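Home | Checklists | Moving In | Moving Out | Ask Wilmer
5 min read
Filed under: Renting & Furnished Places, Checklists

The furnished apartment walk-through, with my comments

I've done this walk-through in four different rentals now, the last one being the second-floor place in Miltholm, and I keep adding to it every time something bites me. Print it, scribble on it, skip what doesn't apply. I do mine at 8 in the morning when the light comes in low and shows up every scratch!

DOORS AND WINDOWS

[ ] Front door closes and locks without a shove
Mine needed a shove. I wrote it down, and the manager at Disside sent a guy to plane the bottom edge.

[ ] Every window opens, stays open and latches
Try all of them, even the silly little one over the tub. A window that drops on its own gets a FAIL from me, no discussion.

[ ] Bedroom window big enough to climb out of
Check that it isn't painted shut (older buildings love to do this).

SMOKE AND CARBON MONOXIDE

[ ] Alarm in or near each sleeping area, test button works
Hold it down until it screams. Warn the neighbors first, I forgot and met all of them in one go.

[ ] Date on the back of each alarm
Take it off the ceiling and look. If it's past the replace-by date, ask for a new one in writing.

KITCHEN

[ ] All burners light or heat up
[ ] Oven door shuts flush
[ ] Outlets near the sink have a test and reset button, and both do something
Two of mine did nothing at all. Fixed the same week, to be fair to them.

[ ] Under the sink: feel the pipes and the cabinet floor
Use your hand. Your eyes will miss a slow drip.

BATHROOM

[ ] Water temperature at the tap
I carry a cheap kitchen thermometer. I got 70 from the cold side in September, which seemed warm to me, but I let it go.

[ ] Fan pulls a square of toilet paper up against the grille
[ ] Toilet doesn't rock

FURNITURE

People rush this part and I really wish they wouldn't, because it's where the deposit arguments start. I was once charged $295 for a chair that wobbled before I ever sat in it.

[ ] Tall pieces anchored to the wall
Dressers too. Give the top a gentle tug.

[ ] Upholstery: seams, legs, stains, smell
Clear your clothes off it and go over the whole seat, then lift any cushions that lift. Busy patterns hide stains like you wouldn't believe, so get your face down close.

[ ] Bed slats all there and not cracked

PAPERWORK

[ ] Inventory number on the sheet matches the sticker
My sheet said 2492, the sticker said 251. Travum, who supply the furniture, sent a corrected page once I asked.

[ ] Both sides sign and each keep a copy

My result for Miltholm: pass, with the front door, the two outlets and that sticker noted. I'm doing the Menzies building next month and I'll add anything new I find.

Wilmer Cabrera

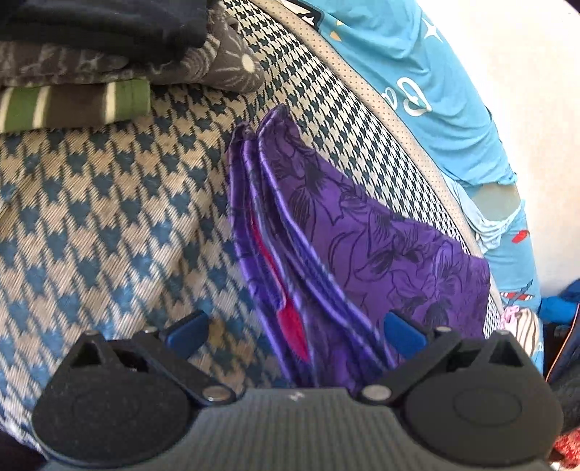

Furniture section: houndstooth upholstery, with purple flowered fabric still on it.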